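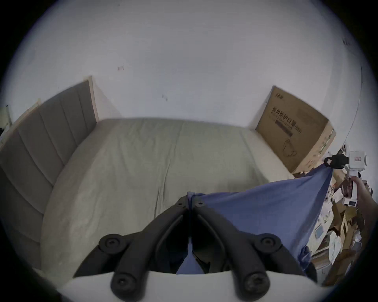
**Where should a garment be folded if there is no table?** On a made bed, with the fitted sheet pulled flat first and the garment placed near the edge where you stand.

Session 4 covers flat folding of light knitwear on a soft surface. Read it with Hnatiuk's sheet on fabric weights.

### 1. Surface

- A mattress gives under the hand. Press down on it as little as possible.
- Creases in the fitted sheet print through thin cotton. Smooth them towards the wall, then towards the foot.
- A long fold line in the sheet may be left if the garment lies clear of it.

### 2. Opening out

Cloth that has been bunched is opened from two points, pulled until taut, then lowered. Keep the tension even - a hard pull at one corner stretches the hem.

### 3. Laying flat

Work on a plain colour that differs from the garment, so that its outline can be read. A blue T-shirt on a pale green sheet is clear enough. 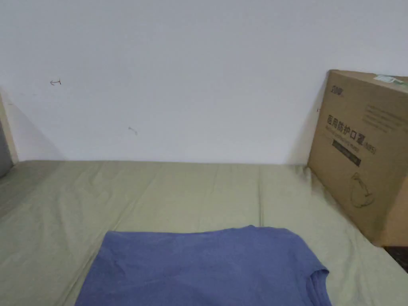
Next, square the shoulders and bring the side seams parallel. Fold each side to the centre back, sleeves turned in, and then fold the hem to the collar in two equal steps.

### 4. Practice

Fold the same T-shirt 40 times before the next session. Record the finished width after each fold, in millimetres, and note any sleeve that shows at the edge. Hand record sheets to Vira Marchuk.

Retakes: room 2763, Illia Kostiuk, September.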